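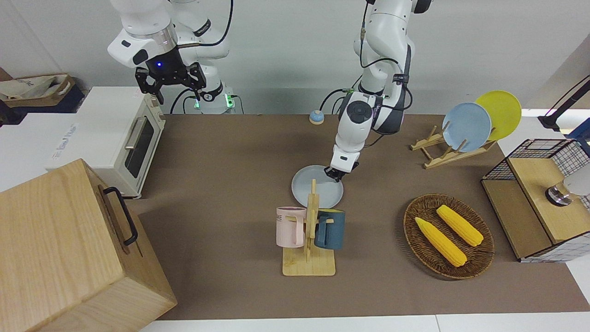 A pale gray-blue plate on a brown tabletop.

Search this site Type and hit enter

Supper club at Presa Hall brings back the shared plate

3 min read

Tuesday, January 24, 2023

The long tables are coming back to Presa Hall! After two winters without them, the neighborhood supper club starts up again next month, and the first evening filled up so fast that a second one has already been added.

Roxana Condori started the club with a borrowed soup pot and a stack of plates from her mother's cupboard. She still runs the kitchen, and she still won't put a menu out ahead of time. People come, sit where there's a chair, and eat what there is – bean stew one month, baked fish with lemon the next, and a potato pie that regulars talk about the way other people talk about vacations.

The hall seats 40, and that number isn't going to grow. Condori was asked about moving to the bigger room on Hermans Street and said no before the question was finished. "If you can't hear the person across from you, it's a cafeteria," she said. "I like cafeterias. I just don't want to run one."

What's new this year is the tableware. The club used to rent its dishes, and the bill was eating up money that could have gone into the food. Last August, Marisol Usuga put out a call for plates people no longer used, any color, any size, as long as they had no chips. She was hoping for enough to set the room. She got 200, along with serving bowls, gravy boats and one enormous fish platter that nobody has found a shelf for yet.

They don't match at all, and it looks wonderful. Stoneware sits next to thin flowered china, and wide pasta bowls next to little bread plates with gold rims. Several came with notes taped to the back. One set was a wedding present that spent decades in its box, and the couple who gave it have booked seats for the first night so they can finally eat off it.

Nyokabi Kimaro is cooking with Condori for the opening supper, and she is bringing her family's way with greens and coconut, plus flatbread made right there in the hall while guests wait (get a seat near the kitchen door if you can, the smell alone is worth it). Dessert is an orange cake from Trorier, the bakery on the corner, which has promised enough for seconds.

The club pays its own way. Guests put what they like in the jar by the coats, and last season's leftover money, $2000 in all, bought a secondhand stove with six burners that work. The old one had four, two of them moody.

The first supper is fully booked, but there is still room at the second, and anyone who wants to help wash up gets a seat held for them. Sign up on the sheet inside the hall's front door or ask at Trorier's counter. Doors open at six and food comes out at half past. Bring a jar if you'd like to take some stew home – there is nearly always some left, and Condori hates to see it go to waste.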